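House rules for robots that work in living rooms

2021-04-06

Most safety standards for robot arms were written with factories in mind. Lisorent tests mobile robots in furnished homes, and its safety lead has spent the past year writing a rulebook for that kind of work. The current version runs to 272 lines, and she would like it to be shorter.

"People skip things when the list is long," she said. "If I could get everyone to follow seven rules every day, I'd take that over the whole document."

The first of the seven covers the walk-through. Before the arm is powered, an operator goes through the room on foot and looks for loose rugs, cords and anything breakable within reach. The second is that one person holds the stop button and has no other job.

"We had operators typing notes with the button on the sofa next to them," she said. "So now it stays in the hand. If you want to write something down, you stop the robot first."

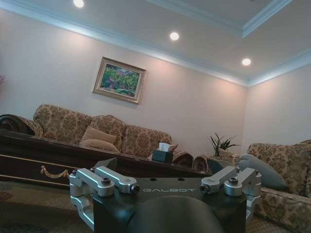

Speed limits took longer to settle. The team at Prutgate wanted one number for every home. She argued for a lower limit near furniture and a higher one in open floor, and that version passed after three rounds of comments.

Gripper checks are done at the start of each session and again after six hours of use. The operator looks at the screws and the finger joints, opens and closes the fingers once with nothing in them, and signs the sheet. A loose screw ends the session - there is no tightening it and carrying on.

She is less sure about the rules on residents. At present they may be at home but must stay out of the room while the arm is moving. Granström, which runs similar tests, lets them sit in.

"I understand why they do it," she said. "You learn more when people are there. I'm not ready to sign that yet."

The next revision is due in May.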